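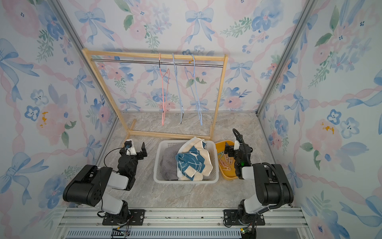 Plirum: a set of community cookbook recipes, typed up
By the Plirum maintainer, first posted in January
Filed under: Datasets / Food / Text

Plirum holds 3450 recipes from 34 spiral-bound cookbooks put out by churches, garden clubs, and one bowling league in the Wistusis valley. Every recipe was typed by hand from the printed page. I tried text recognition first. It read "1 c. oleo" as "I, Cleo," and I took that as a resignation letter.

What you get

recipes.csv has one row per recipe: title, book, page, category, ingredients, method, yield. The category is whatever the book said it was, so you'll find a lime gelatin with shredded cabbage under Salads and a nearly identical one under Desserts. I have left them where their authors wanted them.

ingredients.csv has one row per ingredient line. Of the recipes, 3200 have been split into amount, unit, and item. The rest say things like "enough flour" or "some of the good cheese" and are marked unsplit. Please don't send me a patch that turns "enough" into two cups.

books.csv lists the books, with a short code for each. Four-letter codes, no meaning. They had meaning in version one, and then two different churches wanted STMK.
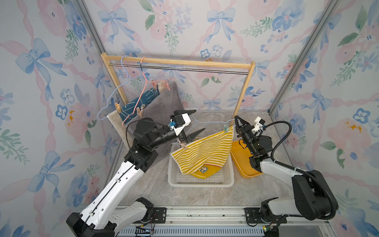 This page was last changed on 14/02/2026.

Getting it into something useful

The files are plain UTF-8 with commas. If your spreadsheet turns 1/2 into the second of January, import the amount column as text. If you forget, you will get a cake that calls for a month and a day of butter, and you will have to start over like the rest of us.

There is a small script called radu.py that reads all three files and joins them. Run it with no arguments for a summary, or with a book code for one book. It has no other options. I keep meaning to add some.

People using Pultuvlow can load the folder directly, but it will complain about the missing schema. Let it complain.

Known problems

Can sizes are the big one. A "No. 2 can" is left exactly as printed, and so is "large can," "tall can," and "can." I started a conversion table and abandoned it during an argument with myself over pineapple.

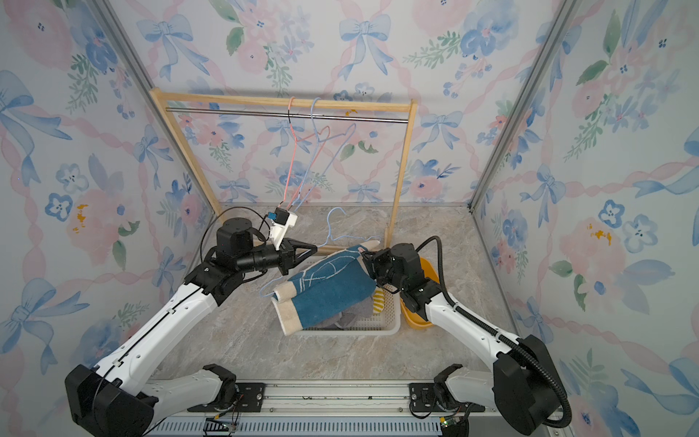 Oven temperatures are nearly as bad. Older books say "slow," "quick," or "hot," and one says "as for biscuits" in a book with no biscuit recipe. The temp field is empty for those and the wording stays in the method. Where a book gives a number, I copied it, including the meringue at a temperature I would use for pizza.

Duplicates are kept. Seven-layer salad turns up in most of the books, usually with six layers. The dup_of column points to the earliest printing I could find, though "earliest" is doing a lot of work there: 1137 recipes come from books with no year anywhere on them.

Spelling is as printed. "Desert" is a category in two books.

Names of contributors have been removed. Titles that contained a name were shortened, and for that reason there are so many rows just called Bars.
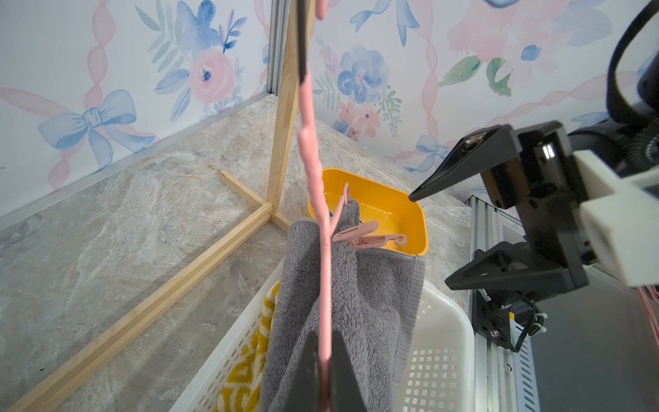 Things this set is poor at: anything before the age of canned soup, anything with more than a suggestion of garlic, and any claim about what the valley ate on a normal night. People send their party food to a cookbook. If you plan to write a paper about the region's diet, you will conclude that it was mostly marshmallows.

It does well for studying units, for practice with messy text, and for finding out what to do with rhubarb.

Corrections

Open an issue with the book code and page. "This sounds disgusting" is not a correction, and I've closed it as such several times. Missing lines are the most helpful thing to report, especially in methods that end at "bake until."

License

The typing is free for any use. The ham loaf is your own responsibility.

Recent items
- Plirum version 2 notes
- Reading handwritten margins: what I skipped
- radu.py: fix for the semicolon book
- Wistusis cookbooks still wanted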